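From: Lizelle Swanepoel
To: Utau reading group
Sun 23 January
Re: Caspase assay, which time point?

Þröstur Østergaard wrote:
> Has anyone compared the early and late time points for
> caspase-3 in cultured neurons? Our control wells look
> almost as bad as the treated ones by the second day,
> and I can't tell if it's the cells or the kit.
> We plate at 300 per field.

Þröstur,

We had the same trouble in July. Our controls were dying from the medium change – a full swap stresses them enough to turn on caspase-3 by itself. We now replace half the volume and leave the plate alone overnight. Of 724 cells scored in the last control set, 64 were positive, and I can live with that.

I would also run a staurosporine well as a positive control. If that one reads low, suspect the kit.
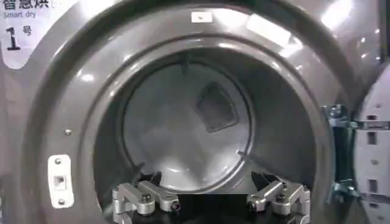
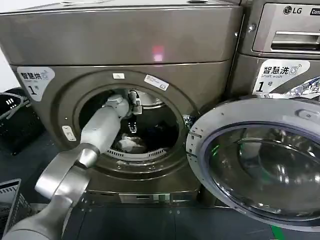
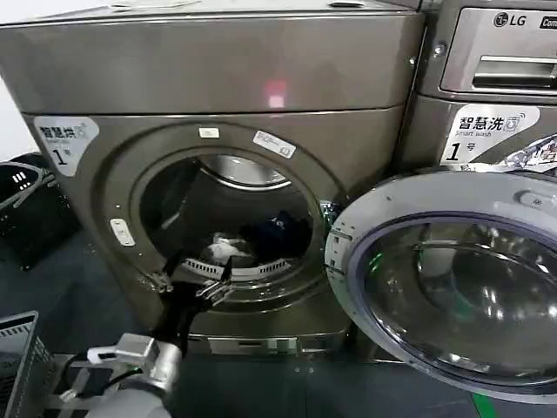 The No. 1 dryer

On your time point: we read at six hours and again at 24. The late reading picks up cells that have already detached, so count the floaters too or your numbers will come out low. Mathebula has the scoring sheet if you want a copy.

Lizelle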